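Print | E-mail

Yae Tamura
Sorting the tool bench this month. First job is the electric screwdriver, the one with the red tape round the body.

The strip of blue tape goes on the shaft, just below the hex socket. Blue is my mark for the small bits – red only means it lives in Plundelthorpe.

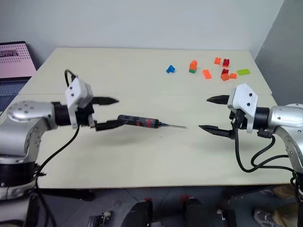
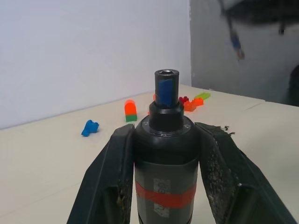 Tools & Workshop

The label needs doing again, I can't read it. Shiela Ambrosio has a roll of 500, so I'll ask her.

Toy blocks next. They go back in the Silska box – 3 shelves up, on the left.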